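Workshop notebook – shared table and desk things
17 April 2024
Entry by Rhea Lumanlan, read over by Jonalyn Bautista

Carried on from the last entry, where we had got as far as the shelf by the door. Today was the table. Marites wants it usable for two jobs: someone doing the Jorkari orders on the laptop in the morning, and the dried flower work after lunch. At present whoever comes second spends a while shifting the first person's things, and bits of stem end up in the keyboard.

Started at 10 with a clear top. Wiped it down with a damp cloth, then a dry one. No polish. Rommel used a spray on it last July and the paper labels slid about for days afterwards, so the rule stays as it was.

Put the vases back first, at the far side, away from the chair. They are there to be looked at by whoever is trimming, so they need to be in view, but they do not need to be in reach. Jomar asked whether they could go on the windowsill. Tried it in the last round and the colours went in strong sun. Leaving them on the table.

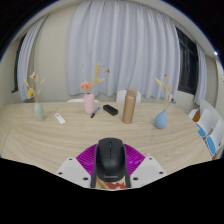
Mouse position was the next thing. I am right-handed and Jonalyn is left-handed, so a fixed place on one side suits only one of us. We agreed it gets put down in the middle and each person moves it to suit. The one on the table is the plain black Lenovo, and with the space between it and the vases left empty there is room to push the laptop back when the order book comes out. The cream flower with the dark reddish centre, at the top of the sage-green vase, is the one Marites wants copied for the Vusance order, so that vase stays where the trimmer can see it. Do not swap the stems round without telling her.

Tried working at it for an hour. Laptop open, order book to the left, nothing else near. Went through 26 order lines and had to get up once, for the stapler. The stapler now has a place in the top drawer, front left. Elbows fine. The chair is a bit low for me but Jonalyn says it is right for her, so not touching it.

Dropped bits: swept up after the trimming and most of it was under the chair. The vases themselves shed a little if they are knocked. Suggest lifting them with two hands when wiping, one at the base. Jonalyn suggests a tray under each. I would rather not have more things on the table. Left open.

Mouse mat next. We had been doing without, and the pointer jumped on the bare wood, worst when working fast down a column. Jonalyn brought out the patterned one from the Brukik parcel. It is smaller than the grey one that went missing but big enough for the spreadsheet if the pointer speed is turned up a notch. Tried it on both settings. One notch up is right, two is too quick for the small tick boxes. The setting is saved on the laptop, under mouse, so please leave it. 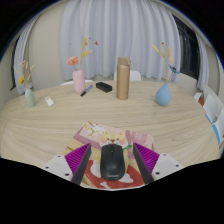 Mouse on the dog mat, vases at the back, marker by the pink vase.

Pens: the marker should go back in the drawer after labelling. I have written this before. If it has to be out, keep the cap on.

Cost so far for the room is 3,095, all of it the shelf and the chair. Nothing spent today. Rommel asked if we should order a second mat for the packing bench. There is no computer at the packing bench. Said no for now, ask again when the Nseir tablet comes back from repair, as he says it can take a mouse.

Labels: 141 printed, all for Jorkari, in the flat box on the shelf by the door. The first sheet came out slightly low, so check the top edge before sticking. If it looks wrong, put it aside for Jomar, who can use them on the inside of the lids.

To do
Ask Marites which height she wants the Vusance stems cut to. Her note says short, the order form says nothing.
Find the grey mat. Last seen by Rommel, who thinks it went home with the old monitor.
Felt pads for the chair legs.
Jomar to look at the drawer runner, it sticks when pulled from the right.

Added later, J.B.: used the table after lunch for trimming, moved the mat and mouse to the shelf first and put them back when I had finished. Took hardly any time. Happy with it. Still think trays.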